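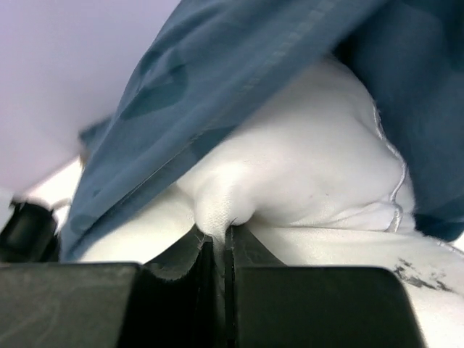
Stock fingers vs Skellari wide fingers on soft stuff

ridgeback60
Feb 4, 2020
Got the Skellari set in for the Omden arms. Ran 20 pillowcase pulls with each. Wide ones hold better on thin cotton, stock ones let go near the seam. Anyone else swapping?

tolly_m
How hard are you squeezing? I had stock fingers slip too untill I raised the current limit. Didn't need new hardware.

ridgeback60
Raised it already. Motor got hot, still slipped.

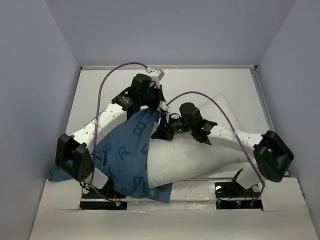 wirenut
Finger shape is half of it imo. The other half is what your second arm does. If one arm pinches the corner of the case and the other presses down mid pillow, the cloth has something to pull against. Both grippers end up really close together though - watch your collision margin. Mine is 2 cm and I still get stops.

tolly_m
Disagree, pressing just bunches the filling. Hold the far end instead.

wirenut
Can't reach the far end with these links. Tried.

hexkey110
Zoubi controller or the Hosesier one? The Hosesier board lags on two arms, around 60 ms for me. Looks like slip but its late closing.

ridgeback60
Hosesier. Hm. Did not check that. Will log close times on both finger sets and post.

tolly_m
Still say current limit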